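Trestari 양팔 키트 도입 검토 중입니다. 캡슐 커피 작업까지 되는지요

작성자: 라인뒤편
분류: 협동로봇 > 키트/패키지
작성일: 2020년 1월 19일

사내 휴게 공간에 시연용으로 둘 양팔 로봇 키트를 알아보고 있습니다. 후보는 Trestari 양팔 패키지이고, 비교 대상으로 Irkik 단일 팔 모델의 견적도 받아 두었습니다. 시키려는 작업은 가정용 캡슐 커피 머신 조작입니다. 물통 취급, 캡슐 투입, 레버 조작, 잔 놓기까지가 범위입니다.

확인하고 싶은 사항은 다음과 같습니다.

1. 기본 평행 그리퍼로 캡슐과 유리잔을 모두 다룰 수 있는지, 아니면 손가락을 교체해야 하는지.
2. 레버를 누르는 힘이 충분한지. 사양서에는 팔 끝단 최대 힘만 있고 자세별 값이 없습니다.
3. 손목 카메라가 기본 구성인지 별매인지. 견적서에는 "비전 옵션 포함"이라고만 되어 있습니다.
4. 교시 소프트웨어(Hekine)의 라이선스가 팔 단위인지 컨트롤러 단위인지.

작업대는 원목 상판이고 폭은 충분합니다. 전원은 단상 220V 한 회로입니다. 4월 전에 발주해야 해서 실제로 써 보신 분의 의견이 필요합니다.

그리퍼조정중

같은 패키지를 쓰고 있어 아는 범위에서 적습니다.

그리퍼는 기본 손가락으로 시작해도 됩니다. 다만 손가락이 두껍고 각진 형상이라 걸이식 캡슐 홀더에서는 옆 캡슐을 건드리기 쉽습니다. 접근 방향을 홀더 봉과 나란하게 잡고, 집기 직전 구간의 속도를 따로 낮춰야 합니다. 유리잔은 접촉면에 얇은 패드를 붙인 뒤부터 미끄러짐이 줄었습니다. 개도 지령은 0에서 255까지의 정수이고, 저희 잔의 파지값은 42입니다. 잔 지름이 바뀌면 다시 잡아야 합니다.

레버는 팔을 완전히 뻗은 자세에서 누르지 마십시오. 머신을 두 팔 사이 안쪽으로 당겨 놓고 위에서 내려오는 경로로 짜면 여유가 생깁니다. 저희는 한 팔을 레버에 쓰고 다른 팔은 잔 쪽에 대기시킵니다. 머신 바닥에는 미끄럼 방지 시트를 까는 편이 낫습니다.

손목 카메라는 저희 구성에서는 팔마다 한 대씩 들어 있었습니다. 견적 시점에 따라 구성이 다르므로 품번으로 확인하십시오. 비전 옵션 품번 끝자리가 1108이면 손목 카메라가 포함된 것이고, 1929는 상부 고정 카메라만 들어 있는 구성입니다. 이 두 품번이 견적서에서 같은 이름으로 표기되는 경우가 있습니다.

손목 카메라로 작업대를 볼 때 가장 번거로운 것은 조명 반사입니다. 니스 칠한 상판이면 노출을 고정하고 조명 각도를 먼저 정한 다음 인식 모델을 맞추십시오. 투명한 물통과 잔은 깊이값이 비기 쉬우므로 고정 카메라 좌표와 함께 쓰는 것을 권합니다.

Ondrejka씀

단일 팔로도 됩니다. 저는 Ondrejka 팔로 비슷한 것을 했습니다. 레버 누르고 잔 놓는 순서만 나누면 양팔까지는 필요 없습니다. 가격 차이가 큽니다. 라이선스는 모릅니다.

그리퍼조정중

위 답변에 덧붙입니다. 순서를 나누면 단일 팔로 가능한 것은 맞습니다. 다만 물통을 분리하고 다시 끼우는 동작이 범위에 들어가면 머신 본체를 잡아 줄 것이 필요합니다. 지그를 만들거나 다른 팔로 받쳐야 합니다.

케이블 정리도 미리 계획하십시오. 얇은 검은색 선이 상판 위로 지나가면 손가락이 걸릴 수 있고, 인식에서 물체 윤곽으로 잡히기도 합니다. 저희도 아직 다 치우지 못했습니다. 작업 사진을 올립니다. 세 번째만 고정 카메라이고 나머지는 손목 카메라 화면입니다.

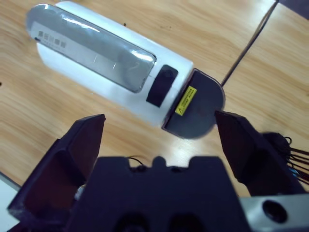
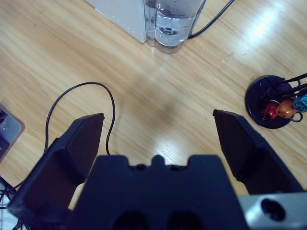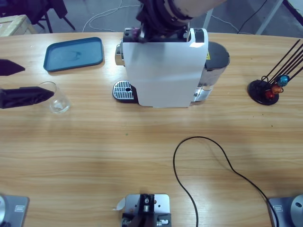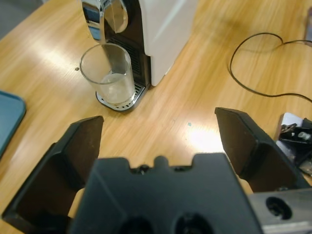

4번 항목의 라이선스는 컨트롤러 단위입니다. 양팔 패키지는 컨트롤러 한 대로 두 팔을 묶기 때문에 Hekine 라이선스도 하나면 됩니다. 오프라인 편집용 PC를 따로 두려면 편집기 라이선스가 추가됩니다. 저희는 구매하지 않고 컨트롤러에 직접 붙어서 수정합니다.

동작 시간은 기대를 낮추시는 것이 좋습니다. 잔 놓기부터 추출 시작까지 사람보다 훨씬 느리고, 속도를 올리면 잔 위치 오차가 먼저 커집니다. 드립 트레이에 잔을 내려놓는 동작은 위치 제어만으로 끝내지 말고 접촉 감지를 켜십시오. 문턱값을 너무 낮게 두면 트레이에 닿기 전에 손가락이 열립니다.

전원은 단상 220V 한 회로로 컨트롤러와 머신을 같이 물릴 수는 있으나, 예열 구간에 전압이 떨어져 컨트롤러가 경고를 낸 적이 있습니다. 회로를 나눌 수 있으면 나누십시오.

라인뒤편

답변 감사합니다. 견적서를 다시 보니 비전 옵션 품번이 1929로 되어 있어 대리점에 변경을 요청했습니다. 물통 취급은 범위에 남기기로 해서 Irkik 쪽은 보류합니다. 접촉 감지 문턱값은 기본값에서 시작하면 되는지, 잔 무게에 따라 따로 잡아야 하는지도 알려 주시면 참고하겠습니다.

그리퍼조정중

기본값에서 시작하되 빈 잔으로 먼저 맞추십시오. 음료가 담긴 잔을 옮기는 동작은 별도 프로그램으로 분리하고 문턱값도 따로 저장하는 편이 관리하기 쉽습니다.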